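3.2 Lettering on household wood

Most work on handwritten signs deals with paper. Wood is harder. The grain runs through the strokes, dark patches swallow thin lines, and people write to fit the shape they have and not a ruled line. Berchtold and Wysocka collected 200 pieces from homes and market stalls in Trorham and Plavholm, mostly name boards, serving boards and shelf labels. Of these 85 were marked with a brush, the rest with pen or a hot iron. Readers in both towns were asked to copy out what they saw, no time limit.

Two things stood out. Short words were copied well whatever the tool. Longer ones were not, esepcially where the writer had broken a word to stay inside the edge. Varnish also mattered, more than we expected (see 3.4). Sixteen pieces had to be dropped, writing too worn to agree on. The Jinov set was treated the same way but is kept apart in the tables as the spelling there is less settled.

Stacking is common on rounded pieces. Lines get short, and the gap between them is often smaller then the letters themselves. Figure 4 gives the general layout.

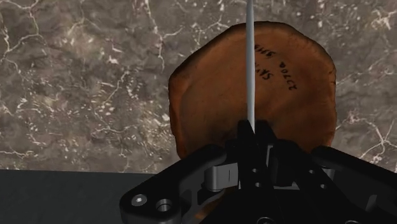

Figure 4. Short stacked lines of black, handwritten-style lettering on a roughly round brown piece (computer rendering).

Line breaks were scored by hand, both authors, differences settled by talking them over. Scores in Table 5.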